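Home Notebook Protocols Contacts

Wed 27 August

Wrist extension trial, Paredes clinic group. Estela ran the goniometer checks this morning and got the same readings as Joaquín to within 2 degrees, except on one patient who guards badly on the left side. Will repeat her at the next visit.

Stekinon splints: the medium is still too tight across the thumb web. Macarena trimmed three and padded the edges — better, but the strap now sits too close to the ulnar styloid. Asked Dallent for the wider cut in April and have heard nothing since.

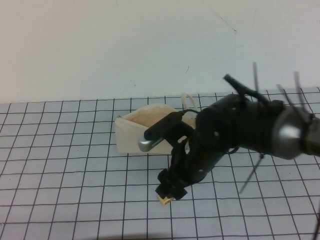
Home exercise sheets need rewording. Patients read "hold for 5" as five minutes. Changed to "hold for 5 seconds, 20 times". Graciela to check the Spanish version before it's printed in colour.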